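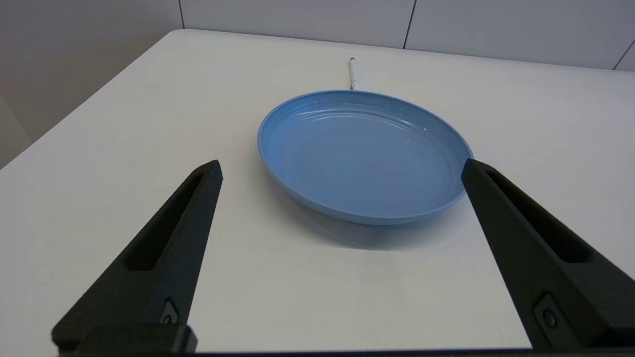 Gediminas Vaher
Reply #2
I'd go easy on the buffet idea, my friend. We did one for my mother's birthday in February, 34 people in the back garden room at Ukel, and the line went out the door while the potatoes sat there getting sadder by the minute. Pass big bowls down the tables instead. People talk more when they have to ask for the beans!

oterska_jo
Reply #3
Oh, I have to disagree, and I say it with love. My aunt can't lift a full bowl and my cousins' kids would have gravy in their laps. With a buffet you just set up two lines, one down each side, and call the tables up in turn (oldest folks first, always). We fed everybody in 18 minutes at our last reunion.

plumcake
Reply #4
Could you do both? Salads and bread on the tables, hot things on the buffet. And plastic plates if you're eating on the grass, please, I still miss my good china.

Gediminas Vaher
Reply #5
Two lines would have helped us, I'll give you that. I still say bowls for anything under 40 guests. What is the hall charging you, by the way? Ukel wanted 400 and that was without the kitchen.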